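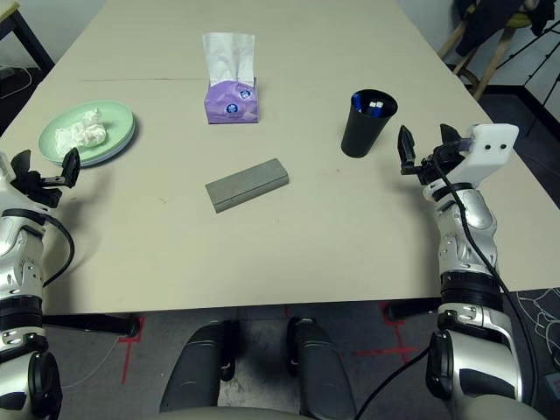
# Zerell Two-Arm Bench Kit (club edition)

The Zerell is a two-arm robot for school clubs, evening classes and student teams who want to get past line followers and into picking things up. You get a left arm and a right arm, a two-finger gripper for each, a camera that sits at head height, and the software to drive them all from one laptop. Your group brings the table and the stuff to put on it.

We love this thing. It was put together by people who teach with it every week, and most of what's on this page came out of questions from club leaders (keep them coming!).

## What it's good for

A Zerell session works best with ordinary household things. Pens, cups, plates, tissues, a block of something. They're cheap, they're easy to replace, and they're surprisingly different from each other once a gripper is involved. A tissue crumples wherever you pinch it. A plate has a thin rim and a lot of weight in the wrong place. A plain rectangular block sounds like the easy one, and then somebody sets it down at an angle and the whole team has to learn about wrist rotation – a great afternoon, by the way.

Clubs usually use the kit for:

- teleoperation practice, where one student drives and the others call out distances
- recording short tasks and playing them back
- simple vision projects (find the block, find the cup, tell me which is closer)
- two-arm tasks, once everyone is comfortable with one

## What's in the box

| Item | Qty |
|---|---|
| Arm, left | 1 |
| Arm, right | 1 |
| Two-finger gripper with wrist housing | 2 |
| Head camera with mast | 1 |
| Ionescu motion controller | 1 |
| Wrist cables, spare | 2 |
| Emergency stop button on a long lead | 1 |
| Modisell software license, club-wide | 1 |
| Printed workbook, 12 lessons | 1 |

The table isn't included. Any sturdy table in a light, plain color will do, and two shorter ones pushed together are fine as long as the tops are level. The camera copes with a seam. It doesn't cope nearly as well with a wood-grain pattern or a shiny white top under strip lights.

## The block lesson

Lesson 4 in the workbook is the one everybody asks about, so we'll give it some room.

The task is short: reach toward a block lying diagonally on the table, open the gripper wide, line the fingers up with the block's sides, close, lift. Other objects stay on the table while you do it, and the right arm stays in view as well. Students have to plan a path that respects all of it.
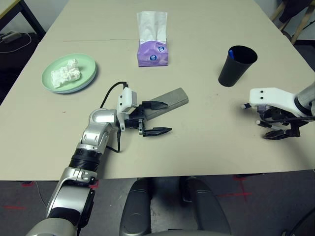
*Block lesson: left gripper open at the near end of the block, with the tissue box and cup toward the back of the table.*

Start with the block pointing straight away from the robot and let each driver have a go at that first. Then turn it. Beginners nearly always bring the fingers in square to the table and try to fix the angle at the last moment, when there's hardly any space left to turn the wrist. Have them pause a hand's width above the block, rotate there, and only then come down.

A few variations from our test groups:

1. Same block, other arm.
2. Driver watches only the head camera view, back turned to the table.
3. Lift the block and place it beside the tissue box without touching the box.
4. Pull one tissue up, then go back to the block. (Harder than it sounds, and very popular.)

Write down where the objects were at the start of each run! It takes ten seconds and it's the difference between a project you can compare and a pile of clips. Tape marks on the floor do the same job for the robot's own position, so put them down on day one and line up with them every session.

## Specifications

- **Power:** one grounded wall outlet for the controller, one for the laptop
- **Gripper type:** two-finger, replaceable fingertips
- **Control:** keyboard, game controller or recorded motion
- **Scripting:** Python, with a block-based editor for younger groups
- **Recording:** head camera and joint positions, saved together
- **Workbook level:** grade 7 and up

Ready-made tasks in the current Modisell library: 23. Everything in the library can be opened and changed, and you can share your own versions with other clubs from the same menu.

## From a club that runs it

Myrto Zacharopoulos leads the robotics class at Pralwood and was in our first test group. She sent us this after her second term with the kit:

> "We'd done two years of wheels. The first time one of my students got a pen out of a cup, the whole room yelled. Now they come in with things from their kitchens and ask if the robot can hold them. Half the time I have no idea, so we try it. I'd say to any new leader, do fewer tasks and do them more often. My group repeated the block for three weeks and they still weren't bored."

Pralwood is entering the two-arm category at the regional meet in November, and we'll be cheering from the side.

## Before you order

**How much room do we need?** Enough to walk all the way around the table with the arms stretched out. Keep chairs and bags back by the wall.

**Can two students drive at once?** Yes, one per arm. Plug in a second game controller and pick *Split* in the settings. Have them agree out loud who moves first.

**Do the cables get in the way?** The wrist cables run along the outside of each arm and need a loose loop at the wrist so it can turn. Don't tie that loop down. If you see it pulling tight, stop and give it more slack.

**Can we use one arm only?** You can. Park the other one at its own side of the table and lock it in the software.

**Are spare fingertips available?** Yes, in sets of four, part number 306. They push on and lock with a quarter turn.

Club orders ship with the workbook already printed, and the lesson files download the first time you sign in. If your group has a competition coming up, put the date in the order notes and we'll do our best to get the kit to you with practice time to spare.

*Page updated Jul 11, 2026*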